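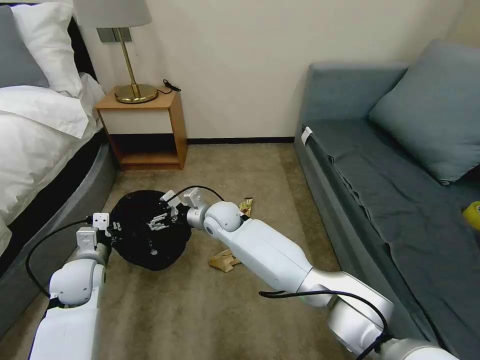 Working in bedrooms: questions about the house rules

These answers are for operators who start at one of the Ikodano flats. Please read them before your first shift. Last changed Mon 25 March.

Which rules apply in a bedroom?

The same ones as in the kitchen, plus sheet 2 of the Niltance guide, which is only for soft items and carpet.

May the arms pick up clothes from the floor?

Yes. Floor pick-up is allowed for any soft item that you have first checked by hand. Feel for keys, coins, pens and belts. A hard thing inside a folded cloth can slip between the fingers and damage the pads.

How should both grippers hold one item?

Close the first gripper, wait until it is still, then close the second. Lift slowly and keep the two hands at the same height. If the fabric becomes tight between them, open one hand. Do not pull to see which one wins.

What about cardboard and wrappers near the item?

They may stay on the floor if the task sheet says "untidy room". In all other tasks take them away before you start. Small wrappers count as well - people often forget them.

How close may an arm come to the furniture?

Keep 30 cm from anything that can fall, for example a lamp on a nightstand. Beds and sofas are softer and the arm may pass near them, but the elbow must not rest on them. Look at the elbow also when your work is at the wrist. Most of our contact reports are about elbows.

And the cables?

Before each run, move both arms once through their full reach and watch the loops. A cable must not catch on a bed frame or lie under a joint. If it does, stop the run and write code 474 in the log.

Can another person be in the room?

One helper, standing behind the line of the shoulders, with a hand on the stop button. Nobody sits on the bed or the sofa while the arms have power.

I dropped the item. Do I have to begin again?

No. Pick it up from where it lies and continue. Mark the drop in Vik with the time. We want to keep these runs.

Who can change a limit?

Only the shift lead, and only in writing. The speed limits are in Jedow under form 935. We will look at all of them again in June, so if a limit makes your work difficult, please send a note before then.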